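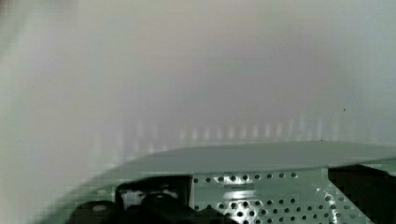 *Costora oval colander, pale green, close up on the holes.*

## Costora oval colander

Back in stock. Same shape as before, same green. Ordered from Tokarz as usual, so the boxes say Tokarz on the side and Costora on the inner label. Same item, please don't send it back.

Oval, with a smooth rim that sits slightly proud and a flat tab handle at each end. Small holes, close together, so rice stays put and so do most peas. Orzo is fine. Couscous no, use the sieve.

**Good for**

- pasta for two or three, up to 500 g dry weight if you drain it in two goes
- washing salad, berries, tinned beans
- home corner and play kitchens (we sell a fair few to nurseries)
- keeping fruit in on the worktop, plenty of you seem to do this

**Less good for**

- hanging on a hook. No hole in the handles. Been asked a lot
- big family pans, get the deep one instead
- balancing across a wide sink. Measure first, the tabs are not long

Weight 400 g with the card sleeve on. Sold singly or in a trade carton of 13. Yes 13, it's how they come, we don't split cartons at the trade price.

Total sold through Liltau to date: 3,576. Returns mostly "smaller than expected", so do read the bit about pasta.

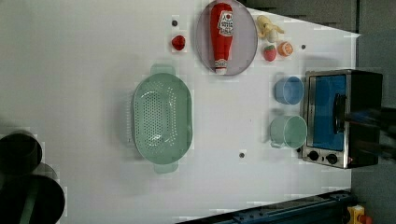
Last changed: December (play food notes added, carton price note moved up)

### With play food

Goes nicely with the Liltau play kitchen bits. Ketchup bottle, strawberries, the orange half, a plate and cups. All separate lines, **not included** with the colander, each has its own page. The round grey see-through plate is the everyday one and the bottle only just fits on it lengthways.

Samran Rojanasak does our nursery orders and gets the same questions every week, so:

Does play food fit in it? Yes, strawberries easily, the citrus half too. The ketchup bottle is better stood up next to it.

Can it be used for real food afterwards? Yes, it's the ordinary kitchen colander, we don't do a toy version. Wash it first obviously.

Other colours? Green only for now. We did ask about a blue. No date for that so please don't hold your order for it.

Can you mix a carton with other Costora things? No. Singles can go in any order though, mixed with whatever you like.

### Cleaning

Rinse straight after use, starch dries in the holes and then you're there with a cocktail stick. Soft brush from the underside works best. Top rack if you use a dishwasher. No scouring pads on the rim, it's a smooth finish and it will show. Tea stains come off with bicarb and a bit of patience.

Store flat. They nest, but don't force them, the tabs need to line up or the top one sits crooked and gets stuck. Cyprian Kalinowski in the packing room puts a sheet of tissue between each and we'd say do the same if you have more than a couple.

### Delivery

Singles go out in a padded box with the rest of your order. Cartons go seperately, by courier, and need someone in to sign. Order before noon and it leaves the same day. Schools: put the site name in the second address line, otherwise it ends up at reception next door.

Foltasport account holders, your club discount still works on kitchen lines, put the code in at the basket and not at checkout. It won't take it at checkout. We know, its being looked at.

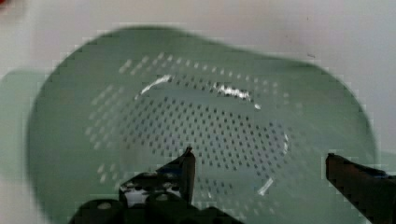
*Costora oval colander from above. Rim is plain, holes run across the bottom and up the sides.*

Missing sleeve, wrong colour, rim chipped on arrival: email with the order number and we'll send another. Keep the old one until you hear back from us.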